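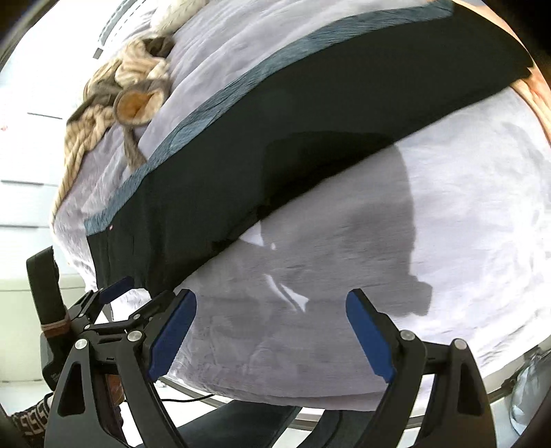 The dark one with the teal edge, on the bed, and the stripy bundle behind it.

May 15, 2026

I am SO happy with the fabric pile tonight that I had to come and write it down before I forget half of it. I've been meaning to go through the blanket closet ever since we moved to Pratby, and today I finally had the afternoon off and pulled the whole lot out onto the bed. What a lovely, silly way to spend a Friday!

First the big dark cloth. I've always called it black, and on the pale sheet it's plainly a very dark green, at least wherever the light gets at it. I bought it years ago from the remnant table at Usmani, back when I was sure I'd be making curtains for the old apartment, and then I never made any curtains. The teal strip was my addition. It took me 3 evenings and a lot of unpicking, and it puckered all the way along, which made me so cross at the time that I folded it up and put it away. Well, I like the puckers now. They catch the light and look like something I meant to do. There's a tiny pale speck near the corner that I only spotted later — lint, I hope, and if it's a stain I'll deal with it tomorrow.

Then the striped one, the beige and cream and brown. Oh, I'd missed it! It was right at the back, squashed under the spare pillows, and I just dropped it on the bed and left it in a heap because I wanted to get on with the green. The fuzzy lining is still my favorite part. I stuck my whole arm in it and stood there like a fool for a minute, in May, with the window open. It's going in the cedar box this time, where I can find it when the cold comes back.

Aqeel Sandhu called in the middle of all this to ask about the train times for June, and I ended up telling him about teal borders for a quarter of an hour. He was very patient. He thinks the green should go on the back of the couch and I think he may be right, though I had my heart set on the reading chair by the stairs. I'm going to try it both ways over the weekend and see which one I keep walking over to look at.

I also found the Stekari catalog I'd been hunting for since winter, tucked between two tablecloths (why??), with page 446 folded down. That's the page with the storage baskets. The one I want is 490 in the catalog and I'm sure it's gone up by now, but I sat down on the floor and read the whole section anyway and had a wonderful time. If I got two of the low ones I could have one for blankets and one for the odds and ends of cloth that I can't throw out and can't name a use for.

Sorting so far: keeping the green, keeping the stripes, keeping the quilt from Mom of course. The two flannel sheets with the worn middles can be cut up for rags. The orange throw goes to the drop-off in Tonmont next time I'm over that way. I'd thought there would be a lot more to give away, and instead I kept picking things up and going "oh, you!" like I'd run into somebody at the store.

I still have to iron the green before it goes anywhere. Low heat and a tea towel over the border, and slowly, with the radio on. And the closet shelf wants a wipe before anything goes back in it, plus new lavender bags, since the old ones smell of nothing at all.

It's past ten and I need the bed back, so everything is going onto the chair for the night. Green on top. I want to see it first thing in the morning!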